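Home Guides Packing bench Film and liners Contact

4. Handling glossy film by hand

Prestari sells this film as "self-flattening". Treat that as a hope. A big sheet ripples whenever you lift it, and it creases along any edge you grab too hard. The steps below assume one person and a clean bench.

4.1 Before you start

1. Wipe the bench and let it dry. Grit shows straight through thin film.
2. Put on close-fitting knit gloves. Loose cuffs catch the edge.
3. Cut the sheet to length. For the standard Vastach liner that means 3000 mm, whatever the carton label suggests.

4.2 Lifting and checking

4. Take hold of the sheet near 2 corners and raise it slowly. Let it curve — pulling it tight only moves the wrinkles somewhere else.
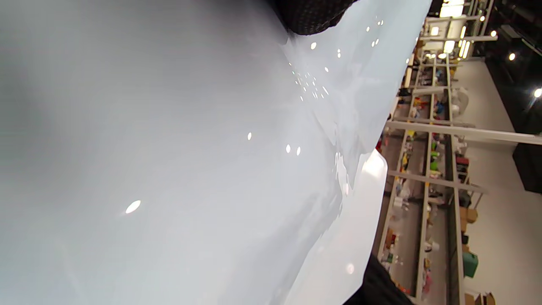 5. Tilt the sheet a little each way under the overhead lights. Glare hides scuffs, so a single look from one angle proves very little.
6. Check the folded edges last. Small creases are fine if they will sit under the hem. A crease with a white stress line is a reject, even if the supplier calls it cosmetic.

Note: Guilan Xiao's original instructions had you shake the sheet to clear static. We tried it for most of November and could see no difference in colour, cling or dust. Skip it.

CAUTION: Keep the sheet clear of shelving uprights when you turn. Film tears quickly once nicked.

4.3 Laying down

7. Lower the near edge first and walk the rest out. Wait about 2 minutes before smoothing.
8. Smooth from the centre with a dry cloth. The Yazdani roller is optional, and we have yet to see it beat the cloth.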